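Okay, sewing and laundry people, gather round. I have been on a checkered cloth kick all spring and I finally have enough thoughts for a thread.

1/ It started at the Swanson flea market, where I dug a whole stack of old tablecloths out from under a pile of curtains. Checks, stripes, a couple of faded florals. Two dollars each! I came home with way more than I have table for.

2/ First thing I learned — check is a pattern that tells on you. Fold a plain cloth a little crooked and it looks fine. Fold a check a little crooked and every line in the house points at your mistake.

3/ So now I fold checks by the pattern and forget the hem. Pick one row of squares, follow it all the way across, and make the crease there. Old hems wander all over the place. The rows mostly don't (mostly! I have one blue one that leans like a fence in the wind).

4/ If the checks are set on the point so they read as diamonds, it gets more fun. I line up the tips of the diamonds and crease through them. Takes me longer but wow, the stack on the shelf looks good after.

5/ Someone asked about sizes. My favorite is a 34 inch square, which I know is small. It covers the little table by the window, wraps a loaf of bread, goes under a plant, goes in the picnic bag. I would trade three big ones for another one like it.

6/ Big ones are a two person job and I will not be argued with. One on each side, pull it snug, walk toward each other. My sister-in-law and I did the long yellow one on the lawn and we were laughing so hard we had to start over.

7/ Washing: cool water, a little soap, out of the machine the minute it stops. I shake each one hard and hang it by the short side. Reds and pinks go in alone the first time. Ask me about my formerly white pillowcases. Or don't.

8/ And pink and white is the one I keep coming back to. Such a happy color for a room with a lot of dark wood in it.
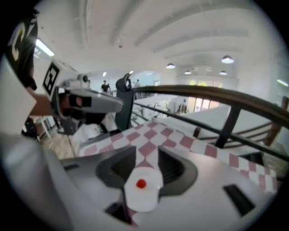 Pink and white diamonds with the dark brown handrail. Love these two together.

9/ For mending I use plain cotton thread from Flosetti, a shade lighter than the cloth. Lighter hides better than darker on a check, at least to my eye. Tiny stitches, no rush, good radio.

10/ Over 792 of you saved my last thread on darning, which made my whole week, thank you! Next one is napkins. I have a drawer full and opinions to match. Tell me what your oldest tablecloth looks like, I want to hear about the stains too.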